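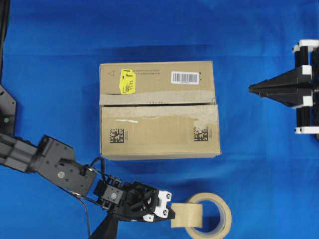 About Clorno

Clorno sells spare parts for household sewing machines by mail. We are based in Norbridge, where we have a stockroom, a repair bench and a small front counter at 277 Clirngate Road. Most of our orders come from home sewers, quilters and repair shops that need a bobbin case, a belt or a foot pedal for a machine that is no longer made.

Search parts, models, manuals Go

We use cookies to remember your cart and your machine model. By continuing to use this site you agree to this. Accept Settings

How we started

The company began as a repair counter inside a fabric store. People brought in machines that ran well except for one broken gear or a worn tension spring, and the maker no longer carried the part. We started buying old machines that were past fixing and taking them apart for what could be reused. After a while the parts were bringing in more money than the repairs, and customers from out of state were calling to ask for them.

We moved to Clirngate Road when the fabric store closed. The building had been a print shop and still has the heavy floor, which suits rows of steel shelving. The front counter is in what used to be the print shop's office. It is small, and on a busy morning you may have to wait in the hall.

What we sell

Our stock falls into two groups. The first is new parts, made to fit older machines: belts, needles, bobbins, rubber feet, light bulbs, motor brushes and power cords. The second is used parts taken from machines we have bought. Used parts are cleaned, checked for cracks and wear, and tried in a working machine of the same model when we have one. If we could not try a part, the listing says so and the price is lower.
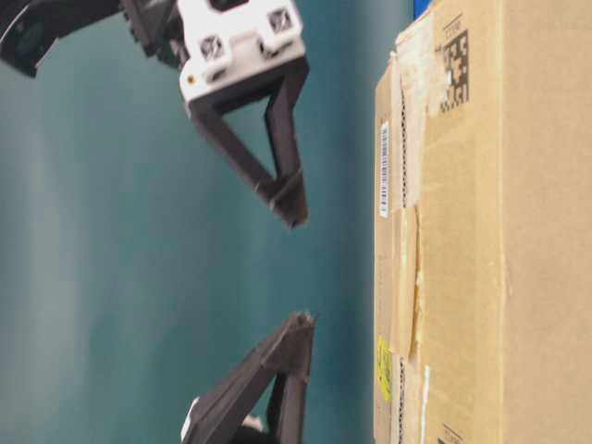

We also sell our own line of replacement gears under the Higuchi name. These came about when a common plastic gear kept failing and the used ones we took out of other machines were no better. Higuchi gears are sold in sets, with a small tube of grease and a printed sheet on how to set the timing after they are fitted. Please read the sheet first. A gear that is put in with the timing off will strip again, and we can't replace it under the warranty.

We do not sell complete sewing machines, fabric or thread. We do not carry parts for industrial machines or for sergers, apart from needles.

The catalog

The printed catalog runs to 200 pages and is arranged by machine, with an index of part numbers at the back. A new one comes out every May. It is free with any order if you ask for it, and there is a small charge if you want it mailed by itself. Everything in it is also on the site, but many of our customers prefer to sit down with the machine on the table and the catalog open next to it.

The diagrams are our own. They are drawn from machines on our bench, and they sometimes differ from the maker's manual, since the same model was often built with different parts from one year to the next. If your machine doesn't match the diagram, send us the serial number and a note on what looks different.

Who works here

There are 11 of us. Three people work the bench, and the rest look after stock, orders, the phones and the site. Everyone spends their first few weeks on the bench learning how a machine goes together, including the people who will be answering email. It makes the calls shorter. A customer who says "the little silver hook under the plate" needs to reach someone who knows which hook that is.

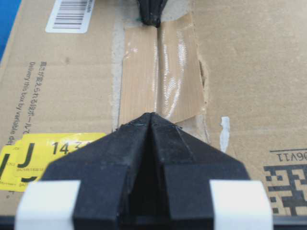
Orders placed before noon usually leave the building the same day. Small parts go out in padded envelopes. Motors, foot controllers and anything with glass in it go in a carton. You can return an unused part within 30 days, and you do not need the original packaging. Electrical parts that have been wired in cannot be returned.

Selling us a machine

We buy machines in any condition, as long as the main casting is not broken. Send the make, the model and the serial number, and tell us whether the handwheel turns. We'll reply with an offer or tell you that we already have enough of that model. Please don't ship a machine before you have heard from us. Cabinets and tables we can't take at all, as there is no room for them.

Visiting

The counter is open on weekday mornings. Bring the old part with you, even if it is in pieces. Parking is behind the building, and the door on that side has a bell.

Page updated 14/11/2024

Recent from the bench
Choosing a belt when the old one is missing
Higuchi gear sets: which one fits
Cleaning a foot pedal that sticks
How to find your serial number
Bobbin sizes compared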